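Lodell Family Register Transcriptions

Plain-text transcription of the births, baptisms, marriages and burials written into the Lodell family's own record books.

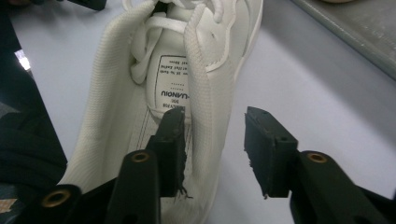 Can I use these files as proof of a baptism or marriage date?

Treat them as a finding aid. The dates were copied from family books, and a family book can be wrong. Check the parish register or the civil certificate before you put a date in a published tree.

Last updated: 2024-02-04

What is in the set

There are four text files. Two come from the large register kept by the Lodell household, and the other two come from smaller notebooks kept by the Akinola and Dummont branches, who married into the family.

lodell_a.txt — births and baptisms
lodell_b.txt — marriages and burials
akinola.txt — mixed entries, in the order they were written
dummont.txt — mixed entries, with notes on godparents

The files are UTF-8. Each entry is on its own line, with fields separated by tabs.

Fields

entry_id: file letter and running number
event: birth, baptism, marriage, death or burial
date_written: the date exactly as it stands in the book
date_iso: our reading of it, left blank if the year is missing
names: as spelled, including titles
place: as spelled
sponsors: godparents or witnesses, if given
note: anything else in the entry, such as the hour of birth or cause of death

Transcription rules

Spelling and capital letters were kept. Abbreviations were kept too, so "bapt." and "bap." both appear. Words we could not read are marked [illegible]. A doubtful reading has a question mark in square brackets after it. Crossed-out text is given between slashes.

Line breaks inside an entry were dropped. Ditto marks were replaced by the word they stand for, with [do.] after it.

Private and public baptism

Several children have two baptism entries, one at home soon after birth and one later in church. These are separate lines and should not be merged. The word "christened" is used for the church ceremony in the Lodell register, but the Dummont notebook uses it for both — check the place field before deciding which one is meant.

Known problems

The Akinola notebook was rebound at some point and two leaves are out of order. The running numbers follow the book as it is now.

Many entries in lodell_b.txt seem to have been copied in by one hand long after the events. Ages at death in that section often disagree with the birth entries. We left both as they are.

One burial is dated only "September" and has no year. Its date_iso is blank.

Reuse

The transcriptions may be copied and reused with credit to the Hesport Register Project. Page scans are not included and have to be requested separately. Corrections are welcome — please quote the entry_id and say what you think the reading should be.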